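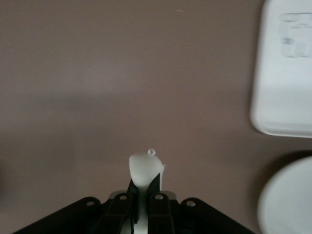 Housekeeping Skills, Unit 4: Small Objects on Tables
Notes by In-ho Byun

Every tabletop attracts small objects. They arrive singly and stay until July.

Before you put one away, decide what it is. If you can't, give it up to 100 seconds of thought and then call it "miscellaneous," a word that has filled more drawers than cutlery ever did.

Pick up narrow things upright and by the middle. Wide-topped ones tip, usually toward the floor. Put the thing down somewhere you would look for it, then wipe the spot where it stood.

A plain, dull tabletop hides dust well and pale crumbs badly. Check it from the side.

For next time: clear one surface at home and bring your list. Atif Khattak has the spare handouts.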